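Orkia breakfast word list — README

Hello, and thanks for downloading this. Orkia is my collection of the words people use for breakfast things: the end slice of a loaf, the crispy bits at the bottom of the packet, the first cup of tea of the day, all of that. It started as a notebook by the kettle and got out of hand over one December, when I had a cold and far too much time.

There are 219 entries in this version. Each one has a headword, a meaning, where the person grew up (county or nearest big town, never closer than that) and a note if they said anything interesting. 177 of them came from the postal survey and the rest I collected by pestering people at bus stops and family dos.
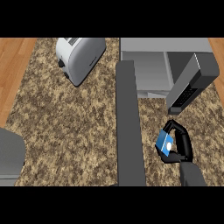
The files are plain CSV, saved as UTF-8. Open words.csv first. The other one, places.csv, only matters if you want to draw maps, and I should warn you that the spellings in it are a bit of a mess because I kept whatever people wrote on the form. Zineb Abdel Rahman has tidied the Midlands rows (thank you!!) and I'll get to the north when I can.

A few columns need explaining. "Heard" means I heard it said out loud, "told" means somebody wrote it down for me. "Age" is in bands, and blank if they didn't fancy answering. If "doubt" has a y in it, I think the person was pulling my leg, but I've left the word in anyway — some of the best ones looked like jokes until a second person sent them.
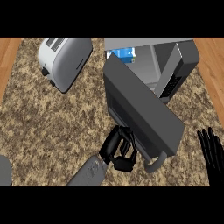 Bread is the biggest section by miles, and the end slice alone has 13 different names, from heel and knobby to one from a lady in Hull that I still can't spell. Then come the words for how brown you like it, and those spill over into words for the thing that does the browning. A plain two-slot toaster with a black knob on the end turns out a surprising amount of vocabulary: people had their own names for the knob, the lever, the slots and the crumbs underneath, and hardly any of them matched. I've put those under "kitchen" for now, though Trinidad Cabanatuan thinks they belong with bread and she may well be right.

Known problems: porridge is thin, jam and marmalade are muddled together in the older rows, and row 79 is a duplicate I keep forgetting to take out. Please don't work out percentages from this. It's a pile of nice words, mostly from people who enjoy filling in forms.

Use it for whatever you like, just say where you got it. If your family has a word I've missed, send it with the rough area you grew up in and I'll add it to the next version. Welsh and Gaelic words are very welcome too, there's a "language" column waiting for them.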